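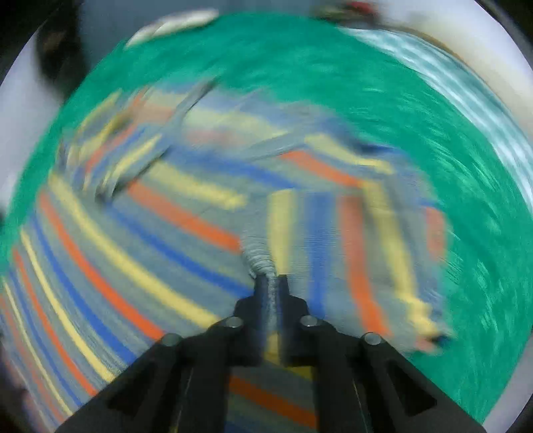
A junk drawer is a household drawer, most often in the kitchen, set aside for small items that have no other place to live. It is found in homes of every size and income, and in a fair number of offices. People who say they don't have one usually have two.

Contents

The usual stock includes rubber bands, takeout menus, dead batteries stored with live ones, twist ties, birthday candles, and keys to locks that left the family years ago. Tape is nearly always present, and its end can nearly never be found. Most drawers also hold a single hex wrench from a piece of furniture long since given away.

A household survey printed in the Mestdale almanac put the average drawer at 64 items. The fullest one, in a farmhouse outside Gilchrist, held more than 400, among them six tape measures. The owners had been looking for a tape measure.

History

Early kitchens had few built-in drawers, and odds and ends went into jars, tins, or a box by the door. Fitted cabinets gave each kitchen a row of drawers, and after the forks, the towels, and the cooking spoons were settled, one was left over. It did not stay empty long.

The Bruten cabinet company sold a divided tray for the purpose, with 60 small compartments and a printed card for labeling them. Sales were poor. Surviving trays tend to turn up in junk drawers, turned on their sides to make them fit.

Regional names

"Junk drawer" is the common American term. Older residents of Mestdale call it the "Zukunov," after a local hardware store whose stock was arranged along similar lines. Other names include the everything drawer, the odds drawer, and – in families with standards – the utility drawer.

Cleaning

Full cleanings are rare and tend to happen in April or just before a move. The drawer is emptied onto a table, three pens are tested, one is thrown out, and the rest goes back in.

See also: Garage; Glove compartment; Purse

Last updated 2nd September

We use cookies to improve your visit. Accept | Settings

Contact us | Copyright, all rights reserved | Back to top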